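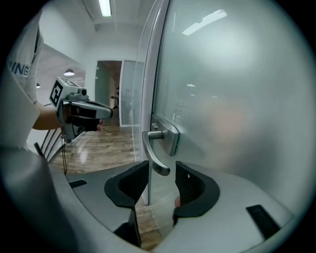
One of last year's participants told us that the lever handles were harder on the wrist than the round ones, and asked why the first notice had left doors out altogether. The present call includes them.

Call for participants: door handle use in everyday rooms

Drunum is looking for adults to take part in a study of how people open, hold and close interior doors. The work covers lever handles on glass and timber doors, round knobs and recessed pulls. Sessions are held at our site in Oltedbridge. The results will be used in the Clurumitz guide to interior door fittings, which is under revision.

What the session involves

Each session lasts 2 hours, including a break. You will be asked to open and close a set of doors at your normal pace, first with an empty hand and then while carrying a bag or a tray. Some doors will be repeated with the other hand. After each group of doors you will fill in a short form on grip, effort and comfort. The form uses a scale from 0 to 100.

Part of the session takes place in a hallway with a wooden floor and ceiling lighting. Participants walk its length between tasks. The walking distance is short, but there is little time to sit outside the break.

Who can take part

You should be 18 or over and able to stand and walk indoors without help for the length of the session. Left-handed participants are particularly wanted, as they were too few in the earlier round. Reduced grip strength does not exclude you – please state it on the form so that the stiffer latches can be left out.

You cannot take part if you have had surgery on the hand, wrist or elbow in the past year, or if you work for a maker or fitter of door furniture.

Clothing and personal items

Wear flat, closed shoes. Short sleeves are preferred, as the position of the forearm is noted during the lever tasks. Rings and watches must be taken off and can be left in a locker. Hand cream should not be used on the day.

Records and privacy

Sessions are recorded. Recordings are stored under a participant number and kept apart from contact details. You may stop at any point without giving a reason, and you may ask for your recordings to be deleted until the analysis begins.

Payment

Participants receive a fixed sum at the end of the session, paid by bank transfer. The amount is given in the confirmation letter. Travel within Oltedbridge is refunded on production of a ticket. Parking is not refunded.

How to apply

Ask for the form at the Drunum front desk or by post, quoting reference 1135. State your age, the hand you write with and the times of day that suit you. Forms sent in for the February round are still valid and need not be sent again – add a note if your details have changed.

Closing date for forms: April 4, 2025.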